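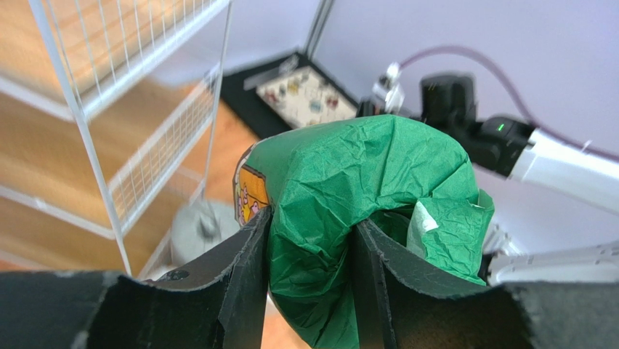 Protokoll der Sitzung des Betriebsausschusses, Standort Porville

Stand: Juli, 16:40 Uhr
Von: Schriftführung, Personalbüro Tradport

Diese Website verwendet Cookies. Mit der weiteren Nutzung stimmen Sie zu. Einstellungen ändern

Beginn der Sitzung: 13:30 Uhr
Ort: Besprechungsraum im ersten Stock, Porville; Gasumville per Telefon zugeschaltet
Anwesend: Leitung Personal, Leitung IT, drei Vertreter der Beschäftigten, Rechtsberatung der Kanzlei Nic Aodha (bis TOP 3)

TOP 1: Protokoll der letzten Sitzung

Das Protokoll wurde mit einer Änderung genehmigt. Unter dem Punkt Rufbereitschaft soll es heißen „nach Absprache mit dem Team“ und nicht „nach Absprache mit dem Kunden“.

TOP 2: Arbeitserlaubnisse der Fachkräfte aus dem Ausland

Die Personalleitung berichtete über den Stand der Verlängerungen. Am Standort Porville arbeiten über 400 Personen, davon haben 100 eine befristete Arbeitserlaubnis. Bei den meisten ist die Verlängerung beantragt. In 5 Fällen fehlt noch die Bestätigung, dass der Antrag bei der Behörde eingegangen ist. Die betroffenen Kollegen wurden schriftlich informiert.

Die Vertreter der Beschäftigten haben gefragt, ob man während der Wartezeit weiterarbeiten darf. Die Kanzlei Nic Aodha antwortete, dass dies von der Art der Erlaubnis abhängt und man jeden Fall einzeln prüfen muss. Eine allgemeine Auskunft möchte sie nicht geben. Es wurde gebeten, dass die Prüfung für die offenen Fälle vor Ende des Monats fertig ist.

Es gab auch eine Diskussion über Reisen ins Heimatland. Die Personalleitung empfiehlt, vor der Buchung im Personalbüro nachzufragen. Ein Verbot ist damit nicht gemeint. Die Vertreter der Beschäftigten fanden, dass die Rundmail zu diesem Thema zu streng formuliert war. Sie wird neu geschrieben und vor dem Versand beiden Seiten gezeigt.

TOP 3: Kosten der Anträge

Zurzeit zahlt Tradport die Gebühren für den Beschäftigten, aber nicht für die Familie. Die Vertreter der Beschäftigten schlugen vor, dass die Firma pro Familienmitglied einen Zuschuss von 100 Euro bezahlt. Die Personalleitung ist grundsätzlich einverstanden, muss den Betrag jedoch mit der Zentrale in Gasumville klären. Bis dahin bleibt die alte Regelung. Quittungen sollen trotzdem schon aufgehoben werden.

Die Rechtsberatung verließ danach die Sitzung.

TOP 4: Arbeit von zu Hause aus dem Ausland

Die IT-Leitung erklärte, dass der Zugang zum Quellcode nur über die Laptops der Firma möglich ist. Private Geräte werden auch in Ausnahmefällen nicht zugelassen. Ein Kollege aus der Testabteilung hatte angefragt, ob er mehrere Wochen bei seinen Eltern arbeiten kann. Über den einzelnen Antrag wurde nicht entschieden, er liegt jetzt bei der Abteilungsleitung.

TOP 5: Verschiedenes

Der Sprachkurs am Vormittag wird fortgesetzt. Gewünscht wird ein zweiter Termin nach 17 Uhr für die Kollegen vom Support. Die Telefonverbindung nach Gasumville war wieder zweimal unterbrochen, die IT prüft die Leitung.

Aufgaben

Personalbüro: Rundmail zu Reisen neu schreiben; Zuschuss mit Gasumville klären
Nic Aodha: Prüfung der offenen Fälle
IT: Telefonleitung, Merkblatt zum Zugang aus dem Ausland

Ende der Sitzung: 15:10 Uhr. Der nächste Termin wird per E-Mail mitgeteilt.

Zuletzt aktualisiert: Juli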